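The case for the May basket

May Day is a holiday most Americans have stopped keeping. Ask people what it is and you will get a maypole, a parade in some other country, or a distress call, which has nothing to do with it. The part I would like to see back is the basket. For a long stretch of the 19th century and well into the 20th, children in many American towns made small paper baskets, filled them with flowers or candy, hung them on a neighbor's doorknob, knocked, and ran.

I live in Brarklow, population 3,482, and the custom held on here longer than in most places. My neighbor Annelies Danzer remembers making cones out of wallpaper samples and filling them with violets and popcorn. She was 7 when she hung her first one. By the time her own children were in school it had faded, and when I moved here there was a single street that still did it.

My argument is that the basket died for a bad reason and could be revived at almost no cost. The bad reason is that it had nothing to sell. Valentine's Day has cards, Easter has chocolate, Halloween has costumes. A May basket is a sheet of paper, a strip for the handle, and whatever is blooming in the yard. No store has a reason to remind you that it's coming.
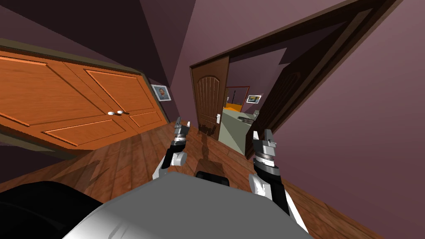

The usual objection is that the way we live has changed. Fewer of us have a front porch facing the street, and a stranger's knock makes people nervous. I take the second point more seriously than the first. A porch was never required. The custom needs a door and somebody on the other side of it, and an indoor hall will serve as well as a front walk. A hallway with purple walls and a wooden plank floor, like the one shown, would suit me fine. In an apartment building, children could do the whole floor without putting on a coat, and there would be no rain to spoil the paper.

As for nervousness, the answer is to tell people ahead of time. When Yayra Antwi started the baskets again in Lemport, she put a half-page notice through every door on her block in the last week of April. It gave the hours, four o'clock to six, and said that anybody who wished to be left out could tape the notice to the door. Two households did, and they were left alone. That seems to me a reasonable way to handle it.

I have heard a different complaint from Fabian Nägeli, who taught fourth grade for 14 years and is tired of holidays in general. He says every custom that gets revived turns into homework for parents. He has a point. The Witolness spring fair tried May baskets and handed out a kit with printed cardstock, ribbon and a sheet of instructions. They ordered 700 of them. Parents put most of them together at the kitchen table after the kids were in bed, and the fair dropped the idea the next year.
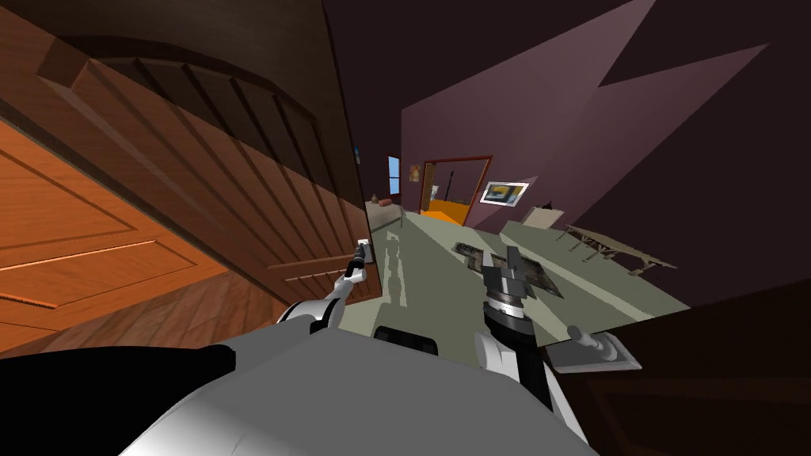 What went wrong at Witolness was the kit. A May basket should look as if a child made it, because a child should have made it. Roll a sheet of paper into a cone, staple it, staple on a handle. If the handle is too short to go over the knob, set the basket on the mat. Dandelions are acceptable. So are three pieces of hard candy from a jar.

I would also keep the giver's name off it. The older custom was firm about this, although in some towns the person who caught you was allowed a kiss, and I am content to let that part go. An unsigned gift can't easily be repaid. Christmas cards have become a kind of bookkeeping, with lists of who sent one last year and who didn't. A cone of violets with no name attached leaves no such debt, and an older person living alone can take it in without wondering what she owes.

I don't want a proclamation, or a day off, or a display at the end of the grocery aisle. I would like a few families on a few streets to do it this May and see whether their neighbors mind. Annelies has already started saving paper.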